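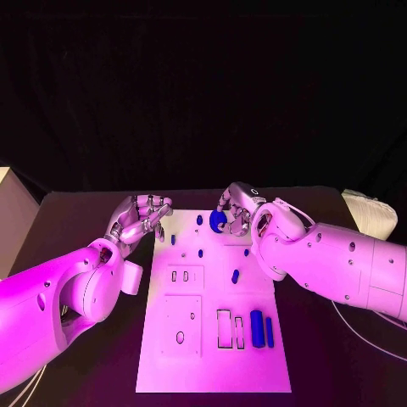 Our department keeps one white peg board with small blue pieces, purchased from Honard in September, and we wish to settle how it should be stored between sessions. The pegs are the chief difficulty, as they are easily mixed with those of another set. The round blue knob, used towards the top edge of the board, is simple to find again; the thin pegs are not. Should the pieces be left on the board, or packed separately? We have 14 days before the next stock check and would be grateful for guidance.
Posted by Kikville Resource Room, December 2024

Senton Equipment Loans
We advise packing them separately. Our loans desk issues 146 sets and every loose piece travels in a lidded tray with a printed list. Larger cylinders should be kept apart from the thin pegs - they roll, and the pegs go with them.

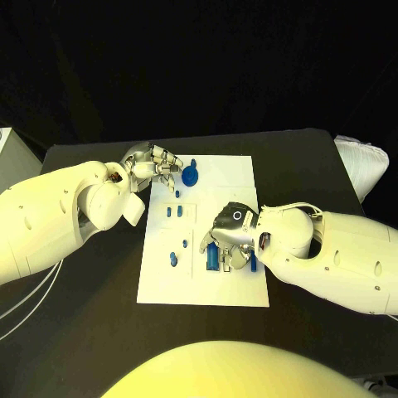 The list should be checked by the person returning the set and again by the desk. Please do not write on the pieces themselves. A label on the tray is sufficient.

Saraç Stores
A tray is fine. We leave ours on the board and put a cover over it. No losses so far.

Honard Board Users
Either method is acceptable, provided that the board is stored flat and nothing is stacked on it. Kindly wipe the surface with a dry cloth before covering it. 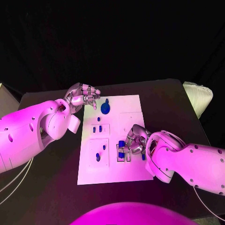

White board laid flat on a dark table, with the blue knob near the top centre.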